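Notes from the Friday visit to the Bulasora manipulation lab, August

Bulasora runs its open afternoon once a year, and this time the program was given over to one result: how much a kitchen policy gains from having several camera views during training, and how much of that gain survives when most of the views are taken away at run time. The method is called Warneo. The demonstration station is a countertop with one arm and ordinary household objects, and visitors were allowed to stand near it for most of the session.

Views of the counter, including one from the wrist:
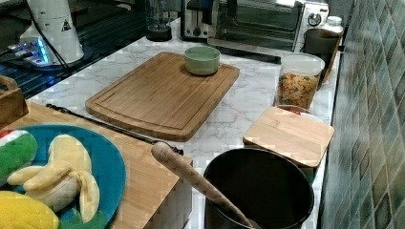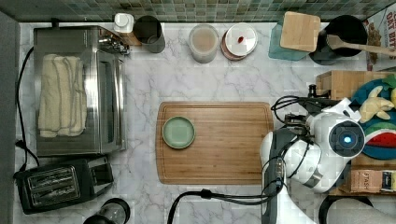
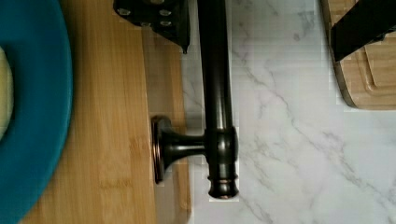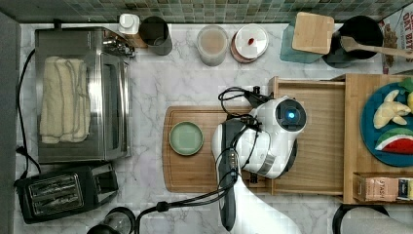 The training set holds 3,618 demonstrations, recorded by teleoperation in 16 kitchen layouts. A layout in this lab's usage is a fixed arrangement of large items plus a list of small items that may move between episodes. Appliances stay where they are within a layout. Plates, boards, utensils and play food are shifted by hand before each episode, and the shift is not logged. The lab's position is that logging the shifts would tempt people to balance them, and the balanced set would look less like a kitchen.

### What the method does

Warneo trains a single encoder on all available views of a time step. During training, views are dropped at random, and the encoder is asked to produce the same scene code from whatever is left. The policy reads only that code. At run time it can be given one view, two, or the full set, with no change to the weights.

The idea of dropping views is old. The part presented as new is the schedule. Drops are not uniform over the episode. They are concentrated in the approach phase, when an outside view sees the target well and the wrist view usually has it partly out of frame. During contact, the wrist view is kept almost always. The schedule was found by a small search over 18 candidates, and the slides gave the full table, including the ones that did worse than uniform dropping. Seven did.

### Test procedure

Evaluation used 221 trials on layouts held out of training. The tasks were pick and place with a single object, moving an item from a plate to a board or the reverse. Each trial was scored by a person from the recording, with the camera condition hidden from the scorer. A trial counted as a success only if the object was released inside the target area and stayed there for the rest of the recording. Pushing an object into place did not count.

The comparison was against Usosetti, the lab's earlier method, which needs every view it was trained with. With all views present the two were close, and the speaker did not claim a difference. With the wrist view alone, Usosetti failed on nearly every trial and Warneo kept most of its success rate. With a single outside view and no wrist view, Warneo dropped sharply in the last stage of the grasp. The curves for that condition were shown per stage, and the loss is almost entirely in the closing step.

### Points from the discussion

1. Reflective surfaces. Someone asked about glass and steel. The encoder has no special treatment for either. Errors near appliances were higher than in the open middle of the counter, but the lab has not separated the effect of reflection from the effect of reduced clearance.
2. Calibration. Camera poses are not given to the encoder. An ablation with poses added improved the full-view condition slightly and hurt the single-view condition. The explanation offered was that the encoder leans on the pose input and then handles a moved camera badly. I did not find the evidence for this strong. One test with deliberately wrong poses would settle it.
3. Cables. External cables on the arm change the look of the outside views from episode to episode. The lab leaves them unmasked. Masking was tried early on and dropped for cost.
4. Failure labels. Failed demonstrations were removed before training. A second data set, with failures kept and marked, is being assembled under the name Ocampo. No results yet.

### Assessment

The single-view result is useful for anyone who has to run on a station with fewer cameras than the one used for collection. It would be more convincing with a second arm. All trials used the same gripper, and the wrist view depends heavily on where the fingers sit in it. A different finger shape would change a large part of that image in every time step, and nothing in the schedule prepares the encoder for it.

I would also have liked the scoring repeated by a second person on at least a subset. The release criterion is clear on paper, but "inside the target area" leaves room when an object overhangs the edge of a board. The presenter agreed and said a double-scored subset will be included with the written report.

The report and the schedule table are to be posted on the lab's page, with the weights to follow later. The demonstrations themselves will be available on request. Storage for the full-view recordings is the stated obstacle to an open download, and a reduced version with the wrist view and one outside view is being considered.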